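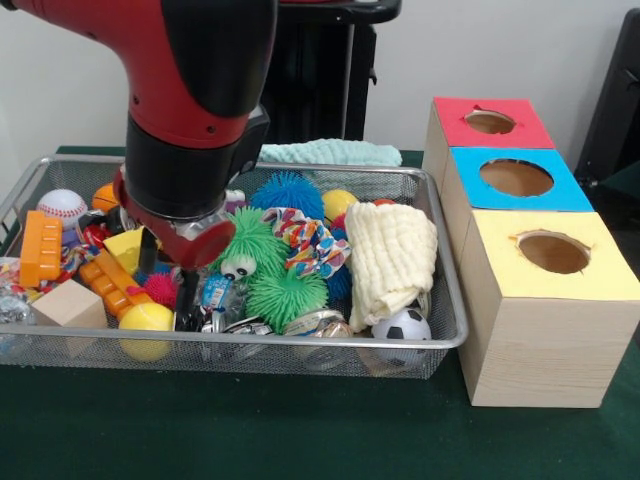 渡し船の船長、丸山哲也さんに会ってきた

ラジオのHivicoで毎朝しゃべっている大島蓮司さんから電話があったのは、洗濯物を干している最中でした。「丸山さんが取材受けてもいいって言ってるよ、昼すぎなら船着き場にいるって」。え、今日ですか、と聞き返したら「今日だよ」と笑われまして。洗濯かごをそのまま置いて自転車に飛び乗りました。

話が前後しますが、うちの町には川を渡る小さな船があります。名前はジェラード号(船体にはGelardと書いてあります)。北詰と南詰、2つの船着き場を行ったり来たりするだけの船で、観光客も乗るけれど、ほとんどは通学の高校生と、対岸の病院に通う人たちです。橋はあるんです。あるんですが、ずっと上流なので、歩きだとけっこうつらい。私も高校のころは毎日お世話になりました。寝坊した朝に桟橋を走って、ロープを外しかけた船長に待ってもらったことも一度や二度ではありません。

その船が、昨年8月の増水で流されました。ここを読んでくださっている方の多くはご存じでしょうし、遠くの方もニュースで茶色い川の映像くらいは見たかもしれません。ふだんは鴨がのんきに浮いている川が、あの夜だけは別の生き物みたいで、うちの二階にいてもごうごうという音が聞こえていました。あの音、いまだに夢に出ます。

で、ジェラード号は2025年2月に運航を再開しました。私が行ったのは再開してまだ間もないころで、川風の冷たいこと! 手袋を忘れた自分を恨みながら桟橋に下りると、丸山さんはロープを巻き直しているところでした。

「あんた、よく寝坊してた子だろう」

覚えられていました。恥ずかしい。

あの夜のこと

船の中は風がよけられるので、客席に並んで座って話を聞きました。丸山さんはこの航路で28年、舵を握っています。最初の質問は、やっぱりあの晩のことにしました。

「夕方のうちに船は上流の入り江に移したんだ。昔からそうしてる。水が出そうなときは入り江、って先代にうるさく言われてたからね。ロープもいつもの倍かけた。それで大丈夫だと思ってた」

思ってた、のところで丸山さんは一度黙って、窓の外を見ました。私も黙っていました。

「夜中に武田くんが来たんだよ。合羽の上からバケツかぶったみたいにずぶ濡れで。入り江がもう入り江の形してない、って言うんだ。なんのことかと思うだろう。行ってみたらほんとに形がない。土手と川の境目がわからないんだ。懐中電灯を当てても水しか見えない」

武田くんというのは機関担当の武田浩平さん。この日も奥でエンジンの点検をしていて、話が自分のことになるたびに、工具を持ったままこちらを振り返っていました。

船はその時点ではまだつながっていたそうです。舳先が上下に大きく振れて、ロープがきしむ音が聞こえた。でも近づける状態ではなかった。

「武田くんが行くって言うから、襟首つかんで止めた。船なんかいいって言ったよ。怒鳴ったな、たぶん」

「怒鳴られましたね」と奥から武田さん。「あんなに怒鳴られたの、入って最初の年に燃料の栓を閉め忘れたとき以来です」

ふたりはそのあと高台の公民館に上がって、朝まで起きていたといいます。ロープがいつ切れたのかはわからない。明るくなって見に行ったら、もういなかった。丸山さんは船のことを「いなかった」と言うんですよね。なくなってた、とは言わない。私はメモ帳の端にそのまま書いておきました。

葦原で見つかる

見つけたのは、下流でカヌー教室をやっているフレディ・ワランガさん(Fredy Huarangaと書きます。読み方は本人に確認しました)。流されたカヌーを探して岸を歩いていたら、葦原の真ん中に白い屋根が見えたそうです。船着き場からは3キロ下ったところでした。

フレディさんにも後日、電話で話を聞けました。日本語がものすごく早口で、私のメモがまったく追いつかなかったのですが、覚えているところだけ。

「最初は誰かの物置だと思ったんですよ。だってあんなところに船があるわけないから。草をかきわけて近づいたら名前が見えて、うわ、丸山さんのだ、って。すぐ電話したんだけど、丸山さん、ぜんぜん信じないの。うそつけって切られた。もう一回かけたら、今度はどっち向いてるって聞くんです」

どっち向いてる、とは?

「舳先がどっちか、ってこと。上流だよって答えたら、じゃあ行く、って」

その話を丸山さんに伝えたら、ちょっと照れた顔をして、「下流を向いてたって行ったよ、そりゃ」と言っていました。ただ、舳先が上を向いていたのなら、船尾のスクリューまわりが岸に突っ込んでいるはずだと、電話口でとっさに考えたのだそうです。このへんの理屈は説明してもらったのに、私がわかった顔をしてうなずいただけで終わってしまいました。すみません。

葦原から船を出すのがまた大仕事でした。泥がひざより深くて、重機が入れない。結局、排水の機材を貸してくれる会社のBraretachに頼んで、船底に入った水と泥を先に抜き、それから川の水位が少し上がる日を待って、カヌー教室の人たちと一緒に綱で引いたそうです。

「水位が上がるのを待つってのが、まあ、いやなもんでね。あんなにひどい目にあったのに、もうちょっと増えてくれって天気予報を見てるんだから」

このときの写真はないんですかと聞いたら、みんな泥だらけで、誰も電話に触れなかったとのこと。そりゃそうですよね。

座席の話で長くなる

船体の傷は見た目ほどひどくなかったそうです。問題はエンジンと電気まわりと、それから座席。定員38名分の座席が、全部だめになっていました。

ここから丸山さんの話が急に細かくなります(私は好きです、こういうところ)。もとの座席は、座面がちょっとへこんだ木の長いすで、先代が自分で削ったものでした。泥水を吸って反ってしまい、乾かしてもねじれが戻らない。新しいのを入れるなら樹脂の既製品のほうが早いし軽い。武田さんは最初からそっち派でした。

「だって洗えるんですよ。また水が入ったときのことを考えたら、ホースでざーっとやれるほうがいいに決まってます」

丸山さんは木がいいと言い張った。理由を聞くと、冬に座ったときの冷たさが違う、病院に行く人が乗るんだから、と。それで秋のあいだじゅう、ふたりはこの件で口をきいたりきかなかったりしていたそうです。

最終的には、前半分が木、うしろ半分が樹脂になりました。私が座っていたのは前のほうだったので、ためしにうしろにも移ってみました。うん、確かにひやっとします。でもうしろのほうが背もたれの角度は楽です。武田さんに言ったら「でしょう」とうれしそうでした。丸山さんは聞こえないふり。

木のほうを作ったのは隣町の家具工房Karthaで、削り方は先代の長いすを型紙がわりにして写したそうです。古い長いすは1脚だけ、待合所の壁ぎわに残してあります。反っているので、座るとかたん、と鳴ります。

船のない間のこと

途中で、大西節子さんが待合所からお茶を持ってきてくれました。北詰の切符売り場の窓口にいる方です。私が高校生のころから髪型が変わっていない。これは褒めています。

船が止まっていた間、切符売り場も当然閉まっていたんですが、大西さんはときどき来て鍵を開けていたそうです。

「だってね、来るのよ、お客さんが。止まってるのは知ってるの。知ってるんだけど、朝になるとここまで歩いてきて、川を見て帰るの。寒いのに立ってるから、じゃあ中でお茶でも、ってなるじゃない」

そのうちに、対岸の病院に車で行く人と、乗せてほしい人を大西さんが引き合わせるようになりました。窓口のガラスの内側に紙を貼って、行きたい日と時間を書いてもらう。車を出せる人はその横に名前を書く。それだけの仕組みです。

「町のほうでも臨時のバスを出してくれたでしょう。あれはありがたかったの。でも朝が早くてね、帰りがまた中途半端な時間なのよ。診察が長引いたらもう乗れない。だからその隙間のところだけ、うちの紙でなんとかしてたの」

紙はまだ貼ってありました。船が戻ったのにどうしてですか、と聞いたら、重い荷物のある日は車のほうがいいという人がいるから、しばらくこのままにしておくそうです。字の大きさがみんなばらばらで、欄からはみ出している名前もあって、私はしばらく見入ってしまいました。

高校生たちはどうしていたかというと、橋まで自転車です。雨の日は大変だったはずなのに、大西さんいわく「あの子たち、脚が太くなったって文句言いながら、けっこう楽しそうだったわよ」。橋のたもとの肉まんの売り上げが上がったという噂もありますが、こちらは裏がとれていません。

ロープの結び方と、これからの雨

お茶を飲み終わったところで、少し聞きにくいことも聞いてみました。また同じくらい水が出たら、どうするんですか。

丸山さんは、入り江にはもう置かない、と即答でした。

「先代のころの入り江と、いまの入り江は違うんだよ。上のほうの山の具合も、水の来る速さも変わってる。昔からそうしてるってのが、いちばんあてにならなかった。先代には悪いけどね」

いま考えているのは、早めに船を陸に揚げてしまう方法だそうです。南詰の船着き場のわきに斜面があって、そこにレールを敷けば、船を台車に載せて引き上げられる。造船所の知り合いに図面を引いてもらっているところで、お金の話はこれから。運賃を上げるのかどうかも聞いてみたんですが、「それはまだ言えない、というか、決まってないものは言えない」とのことでした。町との相談も始まったばかりで、河川敷に何かを置くには許可もいるし、簡単ではなさそうです。

それとは別に、判断を早くするという話もありました。これまでは丸山さんひとりが空と川を見て、よし移すぞ、と決めていた。今は武田さんと大西さんのどちらかが「今日はやめよう」と言えば、それで止めることにしたそうです。

「私なんか船のことはわからないから、最初は断ったのよ」と大西さん。「でも丸山さんが、わからない人がいやだなと思う川はいやな川だ、って言うの。そうかしらねえ」

再開してからも、風の強い日に大西さんのひと声で一便やめたそうです。あとで晴れて、乗れなかった人に「飛べたじゃないか」と文句を言われた、と大西さんは笑っていました。飛行機じゃないんだから。

武田さんには、ロープの結び方を見せてもらいました。あの晩は、ほどけたのではなくて、ロープそのものが切れていたんだそうです。結び目はくいに残っていた。残っていたほうを武田さんが取っておいて、操舵室の隅に掛けてあります。ぎゅうっと締まって、もう人の手ではほどけません。

「これを見ると、結びは合ってたんだなって、ちょっと安心するんですよ。いや、安心してちゃいけないんですけど」

一往復、乗せてもらう

取材のお礼を言って帰ろうとしたら、次の便に乗っていけと言われました。もちろん乗ります!

お客さんは買い物帰りの女性がひとりと、部活のジャージの男の子たち。男の子たちは迷わずうしろの樹脂の席へ、女性は前の木の席へ座りました。なるほど、そうなるのか。武田さんと目が合いました。

エンジンの音は、前より低くなった気がします。丸山さんに聞くと、中身をかなり入れ替えたから音も変わったんだ、まだ慣れない、と前を向いたまま答えてくれました。川は澄んでいて、岸の木の高いところに、増水のときの枯れ草がまだひっかかっています。あんなところまで水が来たのか、と見上げていたら、ジャージの子のひとりが友達に「あれ、去年の」と指さして教えていました。

南詰に着いて、みんなが降りて、私だけそのまま乗って戻りました。帰りの船では丸山さんがほとんどしゃべらなかったので、私も川を見ていました。

ジェラード号の時刻表は、北詰の窓口に新しいものが置いてあります。当面は夕方の最終便が以前より早めなので、病院帰りの方は気をつけてください。木の席に座りたい人は、前のほうへどうぞ。大島さんの番組でも近いうちに丸山さんの声が流れるそうで、日が決まったらまた書きます。私の洗濯物は、帰ったら半分かごの中でしわしわになっていました。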